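Gripper in the sim closes a little to the right of where I tell it. Mount offset or finger zero?
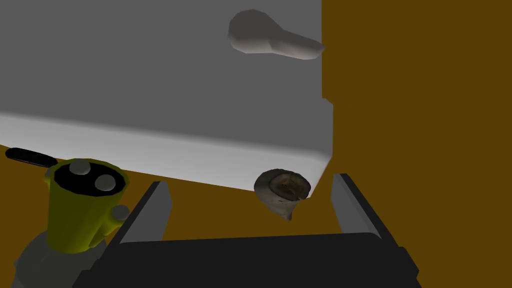
Sigrun Boström
Check the finger zero before you touch the mount! I chased the same drift in our Urdale cell for 3 evenings, and the mount was fine all along.

Marisa Morelli (original poster)
Ooh, okay! I'm running the Jelta arm model with a parallel gripper, wrist view on, and I've rerun the calibration 6 times. How do I zero the fingers?

Sigrun Boström
Close them all the way on nothing, save that as zero, then open and read both sides. If the two numbers don't match, fix it in the finger joints and leave the wrist alone. I love this step, it takes a minute and clears up so much.

Rolland
mine was the mount. try both

Marisa Morelli
Left finger was 7 steps off!! Saved the new zero, rerunning the whole batch tonight.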